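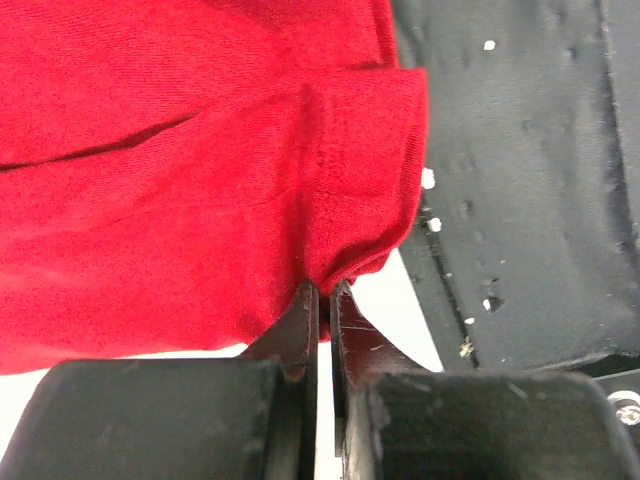 A Visit to the Robot Lab: How Do Robots Learn to Fold Clothes?

Every November, the robot lab at Husby opens its doors to school groups. Children can walk through the workrooms, watch the robots and ask the engineers questions. This page explains what you will find there and how the machines work.

What is a robot?

A robot is a machine that can sense things, make choices using a computer, and then move. Some robots have wheels. Some stay in one spot and have a long arm. The robots at Husby are mostly arms bolted to a table.

Why clothes are hard

Picking up a wooden block is easy for a robot. The block is the same shape every time. A sweater is different. It bends, slides and wrinkles, and it never lands the same way twice. Engineers call things like this "soft objects" - cloth, rope, paper bags and bread dough are all soft objects.

When you pick up a sweater, your hand does a lot of work without you thinking about it. You feel where the edge is. You can tell if you have one layer of cloth or two. A robot has to work all of this out from pictures and from numbers sent by its motors.

The gripper

A robot arm needs something like a hand at the end. This is called a gripper. Many grippers have only 2 fingers, and they do not bend the way yours do. They move toward each other until they close on something. With red knit cloth, for example, the fingers can pinch a small bunch of it between their tips, and the cloth above them gathers into ripples.

Gripper fingers get used a lot. After many hours of work they have scratches and worn spots on them, like an old pair of scissors.

Try it yourself: hold your thumb and first finger straight and stiff. Now try to fold a shirt using only those fingers on each hand. Most people need several tries.

The camera on the wrist

Many robot arms have a small camera close to the gripper. It moves when the arm moves, so it gets a close view of whatever the gripper is reaching for. Creases and folds show up as darker and lighter lines, and the computer can use those lines to guess where one layer of cloth lies over another.

A guess can be wrong. Sometimes the gripper takes hold of two layers when it should have taken one. Then the robot has to let go and start over.

How the robot practices

At the start, a person guides the arm. The computer saves every movement together with the pictures from the camera. One folding job might be repeated 200 times, with the clothes dropped on the table in a new way each time. The computer looks for patterns in all those tries. Later, the robot does the job with no one guiding it.

What happens on the visit

The visit has 4 stops and takes around 100 minutes.

The first stop is the Hasar room, where you see a robot arm work with clothes. Stand behind the yellow line here. The arm can move quickly.

The second stop is the Huang workshop, where grippers are built and repaired. You may hold one that has been switched off - they are heavier than they look.

At the third stop you guide a small practice arm called Skarnby. It can pick up socks and drop them in a box. Everyone gets a turn.

The last stop is the question table. Bring your questions on paper if you like.

Words to know

Gripper: the part of a robot that holds things.
Sensor: a part that gathers information, such as a camera.
Soft object: something that changes shape when you pick it up.
Hem: the folded and sewn edge of a piece of clothing.

Before you come

Wear closed shoes and tie back long hair. Leave your lunch in the coat room, as food is not allowed near the machines. Groups meet at the front entrance at 9:30 a.m.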